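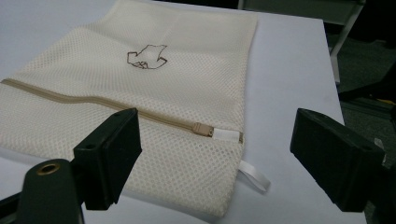
May, second half of the afternoon session

Zipper task again. We're at 1,613 demos as of lunch, and Jianhua wants 2,234 before we train anything we'd show at Taltley. I think we could start sooner but I got outvoted, fine.

Bag goes flat on the table, zipper side up, and whoever has the gripper starts with the fingers wide open. Tarek and I spent way too long arguing about which end to come in from. He likes coming straight down on the pull. I like coming in low and a bit from the side, since the pull is the same beige as the zipper tape and I lose it when I'm right over it. We did 200 each way so we can compare - mine are the ones tagged "low" in the Stuveck folder, his are "top".

Stuff I noticed while doing mine:

The mesh bunches up under the left finger if you press at all. Go lighter than feels right!

The ribbon loop on the side is a trap. I closed on it twice thinking I'd grabbed the pull. Kept both takes but marked them bad. Jianhua, if you want them out completely just say so.

Pull sits right up against the little fabric tab at the end of the track, and getting a finger in there is fiddly. Starting with the zipper open an inch made it a lot easier, but then it's kind of a different task, so I stopped doing that after a few. (Those are in "misc", don't train on them.)

Drosach, the old policy, got through 657 clips in replay before the script died with the same memory error as last month. Restarted it with a smaller batch. Su is still going on the other machine, haven't looked at it.

To do: smooth the bag out between takes, I got lazy toward the end and the last bunch all start with the same wrinkles. Ask Tarek where the spare finger pads went. Rename "misc" to something less dumb.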